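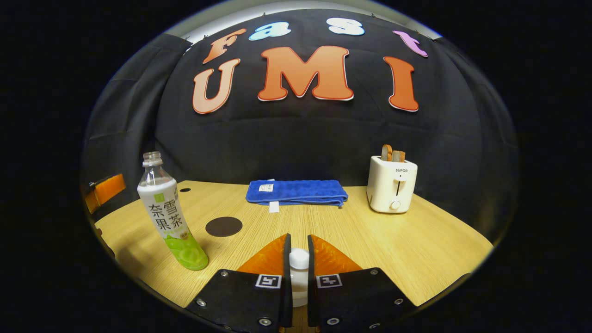

Hall and Bridal Room Checklist, with Comments
Codholm Banquet Rooms, walk-through on Tue 18 December

Dear families, we go through this list before every wedding so that the bride, the aunties and all the little cousins can enjoy themselves and leave the worrying to us. Comments are from this walk-through. Please read them even if you have celebrated with us before, as a few things have changed!

1. Exits and aisles
Both main doors open fully from the inside: OK
Aisle to the stage clear: OK
Comment: The seating plan for 168 guests leaves a lovely wide aisle for the couple's entrance. Please don't let anyone slip in an extra row at the back – we know how it goes when the second busload arrives, and we would much sooner set up chairs in the side room.

2. Stage and canopy
Canopy poles weighted: OK
Drapes clear of the spotlights: FIX BEFORE USE
Comment: The left drape hangs too near the lamp. Tanoli, who supply the canopy, have been asked to pin it back and leave a gap of 36 inches. Fresh flower garlands are fine anywhere on the poles.

3. Candles, incense and oil lamps
Trays under all open flames: OK
Extinguisher by the stage, tag in date: OK
Comment: Incense is welcome in the main hall, but not in the bridal room, where there is hairspray about and a great deal of net and tulle.

4. Bridal room and henna seating
Chairs steady, footstool included: OK
Outlets for curling irons: OK, one plug per outlet please
Henna ingredients list received: WAITING
Comment: We ask every henna artist to send us the ingredients of her paste. Plain henna is what we like to see. Anything sold as "black henna" stays out of the building, as it can burn and blister the skin, and no bride should have that to remember.

5. Food tables
Warmers level, cords taped down: OK
Nut and dairy cards ready: 12 printed, more if the menu grows
Comment: The Bamemberg kitchen will bring the rice in covered pans. Kindly keep children on the far side of the warmers, however good it smells.

6. Parking and drop-off
Ramp salted: OK
Lights on the path: one bulb out, REPLACE
Comment: December evenings get dark early and long hems drag, so please let the bridal car come right up to the ramp.

Still open: items 2, 4 and 6. The hall will be looked at again on the morning of the wedding, before the decorators unload.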